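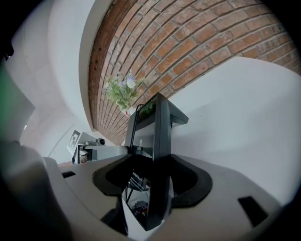
## 11/16/22 – Fourie hand-held gripper kit, trial unit

Second session with the kit from Sistell. Saskia Stubbs handled the gripper, I ran the recording laptop and wrote this up. Jörg Dreßler has the quote and wants a yes or no from us before he talks to them again.

Setup

- Charged both batteries overnight. One showed full, the other stopped at two bars. Swapped the chargers and it was the same battery again, so it goes on the return list.
- Firmware left as delivered. There is a newer version on the Sistell download page, but I don't want to change two things at once.
- Worked by the brick wall, next to the black shelving. Same route as last session: start low, come up past the shelves, go back down.
- Lens is the wide one. It bends the brick courses a lot and leaves a black ring around the view. The calibration file is supposed to take care of this. Not checked yet on straight edges.

Runs

First batch was thrown out. I had the clock on the laptop set wrong and the log didn't line up with the video. My mistake, fixed before the second batch.

Second batch saved fine. Tracking dropped out 3 times, always on the way up, when the lens tips toward the ceiling and there is a lot of plain white wall in view. It came back without a restart each time. Saskia slowed down on that stretch and the dropouts got shorter. The Heltska unit we had in May lost tracking there too and had to be restarted, so this is better.

Handling

Saskia says the weight is OK for the first hour and then she feels it in the wrist. The trigger is stiff at the end of its travel. The gripper body takes up a large part of the bottom of the view – fine for close work, less good for anything low down and behind it.

Cost

Quote is 4,000 for the full kit, or 2,000 without the software license. The license covers export, and we can't use the recordings without export, so the lower figure is no use to us. Shipping to Herovside is extra. Replacement finger pads are not listed at all.

To do

- Ask Sistell about the weak battery and a price for pads
- Run the calibration check against the shelf uprights
- Repeat the upward stretch with one printed marker added on the white wall
- Jörg to ask if the trial can be extended by 7 days

Raw files are on the shared drive under Fourie, second batch only.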